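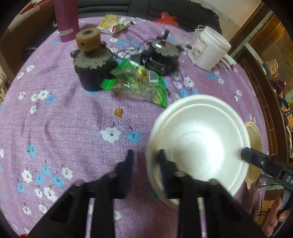
Home Builders in Ikuvville Release Free Plans for Hand-Held Gripper Project

Last updated: Tuesday, December 23, 2025

IKUVVILLE — Skallden, a group of hobby builders who meet in each other's living rooms and in a shared workshop on Holroyd Street, has released the full plans for Werkik, a hand-held gripper that people can build at home and use to show a robot how to pick things up.

The free download includes the part drawings, a parts list, the wiring notes and a 91-page build guide written by members Amber Pickering and Milovan Golob. Everything may be copied, changed and shared.

Werkik is held in one hand and squeezed to close its jaws. Most people work with a pair. A camera on the gripper records what the jaws are doing, and the recordings can later be used to train a robot arm on the same job. The group has saved 729 recordings so far, nearly all of them made on ordinary household tables with bowls, lids, jars, packets and whatever else was lying there.

"We wanted something you could build on a Saturday and use before supper," said Pickering, who drew the jaws and redrew them nine times. "The first set pinched my thumb every single time. The ones in the plans don't, and I'm really happy about that!"

Work on the project began in September, when Golob brought a box of small motors to a meeting and asked if anyone wanted to help him build an arm. The arm is still in pieces. Members found they needed a good way to record hand movements first, and the gripper took over the rest of the fall.

The build needs a screwdriver, a small set of hex keys and access to a 3D printer. Builders in Ikuvville can book the workshop printer at no charge. The slotted linkages are the slowest part to print, and the guide suggests running those overnight. It also has a long chapter on cleaning up the slots so the jaws move freely, with advice from Dean Lambert, who has assembled more Werkiks than anyone else in the group.

"People rush the joints," Lambert said. "Take a file to them, go slowly, and check the swing before you put the screws in. You can feel when it's right. It's a lovely feeling, too."

Skallden is also asking for recordings from other homes. Soft things, shiny things and crinkly plastic are especially welcome — they are hard for a robot to handle, and the group would like many more of them. Instructions for sending files are in the last chapter of the guide. Please leave faces and mail out of view.

Next on the list is a left-handed version, which Denise Haworth is drawing now, along with a softer fingertip for picking up crumbs and other small bits. Golob still plans to finish the arm.

Paper copies of the guide can be picked up at the Holroyd Street workshop during open hours. Questions about the plans or the printer should go to Wayne Clegg at the workshop desk.

193 shares | 9 comments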